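Covomley Tabletop Set – README

Hi, and welcome! This is the data our robotics club put together over one school year at Covomley. It holds 1,007 short recordings of everyday tabletop jobs, all done with a hand-held gripper: picking up cups, moving bottles, setting things back down. We love how it turned out.

What's inside
clips/ – one folder per recording
labels.csv – task name, who held the gripper, keep or skip
splits/ – 742 for training, the rest for testing

Who did what
Bianca Pană and Arsalan Mirani recorded most of it. Toivo Suominen wrote the loader. Tamara Sârbu checked every label, twice!

Known problems
Clear bottles are hard. Shiny tables are harder. In 30 clips the gripper opening was logged late – they're marked skip, so filter them out first.

Using it
Free for class and club projects. Please tell us what you build! Dorin Jitaru answers mail until the end of March, and after that Tamara takes over.
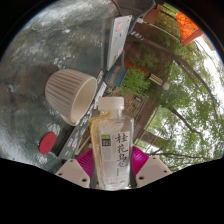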